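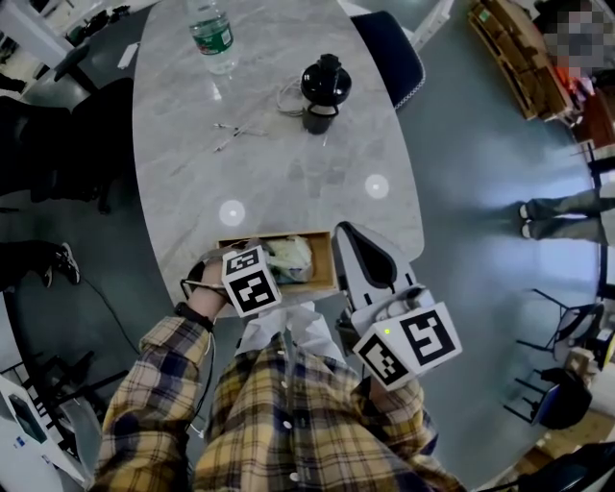

At the long table, plaid shirt and white trousers.

Unit 3: Recording and Verifying Service Hours

Reading before class: chapter on partner agreements, plus the blank log sheet in the course folder. Bring a copy of your own placement agreement.

1. Scope

The unit covers how service hours are defined, recorded, checked and reported in a credit-bearing service-learning course. It does not cover grading of the reflective journal (Unit 5) or travel approval.

2. Terms

Service hour: sixty minutes spent on a task named in the placement agreement, at the site or at another location the partner has approved in writing.

Contact hour: a service hour spent directly with the people the partner serves. All contact hours are service hours. The reverse does not hold.

Planned hours: the total written into the placement agreements at the start of term.

Logged hours: the total entered by students.

Verified hours: logged hours that the site supervisor has signed for.

Keep planned, logged and verified hours in separate columns. Many annual reports add them together or swap one for another between tables, and the figures can't be compared from year to year.

3. What counts

Counted: task time, site orientation, training the partner requires, setup and cleanup at an event.

Not counted: travel to and from the site, meal breaks, time spent writing the journal, class meetings.

Depends on the agreement: waiting time when a client doesn't arrive, travel between two sites on the same shift, phone calls made from home. If the agreement is silent, ask the supervisor before the shift and note the answer in the remarks column. 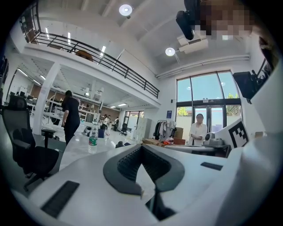 Attila Pap
Lecturer, Community Service Learning

4. The log entry

Each entry has a date, start time, end time, task code, contact (yes or no) and remarks. Times are entered to the nearest quarter hour. Do not enter a total; the sheet works it out from the start and end times.

One shift, one entry. If the task changes partway through a shift, close the first entry and open a second. Overlapping entries are rejected by the sheet, including those that overlap by a single quarter hour.

Late entries are accepted for seven days after the shift. After that the supervisor has to make the entry.

5. Verification

The supervisor reviews the sheet every two weeks and marks each entry as accepted, changed or refused. A changed entry keeps the original times next to the new ones. Students may dispute a change once, in writing, within five class days.

Blanket signatures (one signature for a whole term) are not accepted. They confirm that a student was present at some point and give no evidence for any single shift.

6. Worked case: Cedley

The Cedley placement ran for one term with 26 students at two partner sites, the Otirance food pantry and the Chornovol reading room. Planned hours came to 918. Verified hours came to 748.

Verification rate = verified hours / planned hours
= 748 / 918
= 81.5 percent (to one decimal place)

Shortfall = 918 - 748 = 170 hours

The rate alone does not show where the 170 hours went. Possible sources are shifts never worked, shifts worked and not logged, and entries logged and refused. The first is a scheduling matter, the second a student matter and the third usually means the agreement was vague about tasks. To separate them you need the shift schedule as well as the log.

At Cedley the pantry kept a schedule and the reading room did not. The shortfall could therefore be broken down for one site only. The new agreements, in use from April, require a posted schedule at both.

7. Reporting

Report verified hours as the main figure. Planned hours may be given beside it. Do not convert hours to a dollar value in student reports; the method is treated in Unit 6.

State the number of students, the number of sites and the dates covered. If contact hours are reported, give them as a share of verified hours.

8. Software

Sections that use Atico instead of the log sheet should note that it rounds each entry up. Turn rounding off in the section settings before the first shift.

9. Exercise

Take the sample log in the course folder. Mark each entry that should be refused and cite the part of section 3 or 4 that applies. Compute the verification rate before and after your changes. Submit one page, typed, with your section number at the top.

Due 8th September, start of class.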